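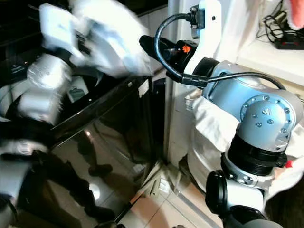

로봇은 빨래를 할 수 있을까: 통돌이 세탁기 앞에서 따져 본 살림 요령

결론부터 적자면 세탁은 기계가 한 지 오래고, 빨래는 아직 사람이 한다. 세탁기가 돌아가는 동안 우리는 소파에 앉아 있지만 앞뒤로 붙는 일이 문제다. 주머니 뒤지기, 뒤집힌 양말 펴기, 젖은 수건 끌어내기, 털기, 널기, 개기. 로봇 팔이 언제쯤 이걸 가져가 줄지 살림하는 사람 눈으로 하나씩 살펴보았다. 겸사겸사 오늘 당장 써먹을 요령도 붙인다.

1. 넣기

로봇에게 제일 만만한 단계다. 위에서 떨어뜨리면 중력이 절반은 해 준다. 다만 사람이나 로봇이나 한꺼번에 욱여넣으면 결과가 나쁘다. 통돌이는 빨래가 물속에서 돌 자리가 있어야 하니 큰 것부터 느슨하게 펴 넣고 작은 것은 그 위에 흩어 넣는다. 이불 한 장만 넣을 때는 한쪽에 뭉치지 않게 통 벽을 따라 둥글게 앉힌다. 탈수 때 세탁기가 베란다로 걸어 나가는 꼴을 보고 싶지 않다면 말이다.

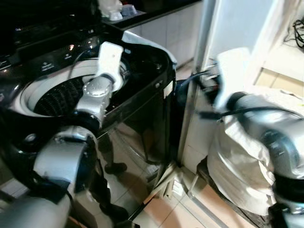

주머니 확인은 이야기가 다르다. 나는 빨래하다 2000원을 건진 적이 있고, 휴지 한 뭉치를 못 건져 검은 바지 전부를 눈 온 벌판으로 만든 적도 있다. 로봇이 남의 바지 주머니에 손을 넣어 영수증과 휴지를 구별하는 날이 오면 그때는 나도 모자를 벗겠다. 그전까지는 세탁 바구니 옆에 작은 그릇을 하나 두고, 벗는 사람이 직접 비우게 하자. 가족에게 이걸 가르치는 일도 로봇 개발 못지않게 오래 걸린다.

2. 꺼내기와 옮기기

통이 깊을수록 허리가 고생한다. 키가 작으면 낮고 단단한 발판을 놓고, 엉킨 빨래는 한가운데를 잡아당기지 말고 끝자락을 찾아 조금씩 푼다. 소매가 긴 옷은 단추를 잠그고 망에 넣어 두면 서로 포옹하는 일이 줄어든다.

천은 로봇이 유난히 어려워하는 물건이다. 컵은 어디를 잡아도 컵인데 수건은 잡을 때마다 모양이 바뀐다. 접힌 주름을 모서리로 착각하기도 쉽다. 새벽에 이불 커버 네 귀퉁이를 찾아 본 사람이라면 로봇을 비웃을 처지가 못 된다.

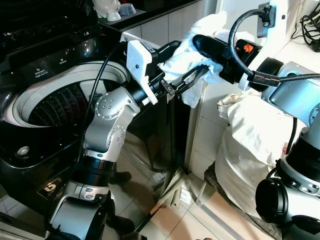

수건 널기는 두 손이 필요한 일이다. 이웃 Yee-man Liao 씨에게 배운 방법은 이렇다. 짧은 변의 양 모서리를 잡고 손목으로 크게 세 번 턴다. 그대로 건조대에 걸치되 앞뒤 길이를 한 뼘쯤 어긋나게 둔다. 겹치는 부분이 줄어 장마철에도 한결 빨리 마른다. 섬유유연제는 수건에 쓰지 않거나 아주 적게 쓴다. 보들보들하기는 한데 물을 안 닦는 수건은 수건으로서 좀 곤란하다.

로봇이 한다면 모서리 둘을 찾는 데서 시간을 다 쓸 것 같다. 그래도 새벽 두 시에 혼자 천천히 널고 있겠다면 나는 말릴 생각이 없다.

3. 개기

개기에 앞서 손으로 한 번 쓸어 펴 두면 다림질할 일이 많이 준다. 수건은 길게 반, 다시 반, 그다음 세 겹으로 접어 등이 앞으로 보이게 세워 넣는다. 행주와 면 냅킨은 완전히 마르기 직전에 개어 무거운 책 밑에 잠깐 눌러 두었다가 마저 말린다. 티셔츠는 가게에서 하는 것처럼 접으려고 애쓰지 말 것. 어차피 내일 입는다.
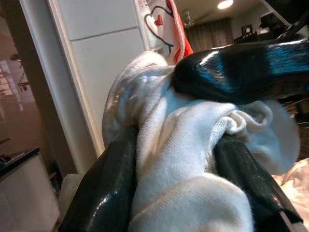
구겨진 흰 천을 집은 검은 집게손가락. 사선으로 짜인 결이 보인다.

4. 그래서 언제 사나

지금 누가 판다고 해도 나는 기다리겠다. 로봇이 수건 한 장을 펴는 동안 내가 나머지를 다 개게 될 텐데, 그러면 집에 느린 식구가 하나 더 생긴 셈이다. 우리 집에는 이미 있다. 대신 그 돈의 아주 작은 귀퉁이로 튼튼한 건조대와 세탁망 몇 장을 사는 편을 권한다.

양말 짝 맞추기는 따로 적지 않았다. 거기까지는 나도 답이 없어서 회색 양말만 산다.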